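About Robichaud Office Interiors

Robichaud plans and furnishes shared workplaces for small companies. We began in Akomow with one client and a rented storage unit. Today we look after 721 desks in buildings across Akomow and Rusness.

Most of our work is in open offices. We draw the floor plan, order the furniture, hang the blinds and set up the desks. After move-in we come back once a month to tighten, clean and replace what needs it. Flowers can be added to any service plan.

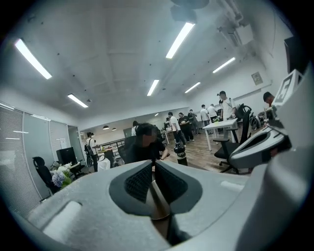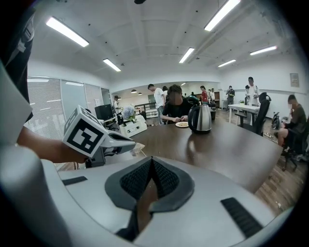 Open office with glass partitions, desks and hydrangeas

Each plan has a shared table in it. People eat there, make tea and hold the short meetings that don't need a closed room. Our standard table, the Cusach, seats ten and comes in two finishes. Smaller tables are made to order and take nearly 700 hours of shop time a year.

Our warehouse in Rusness holds 2,000 square feet of used chairs, monitor stands and partition panels, all for sale or rent. Visits are by appointment. The showroom in Akomow is open weekdays and will close for one week in October for new flooring.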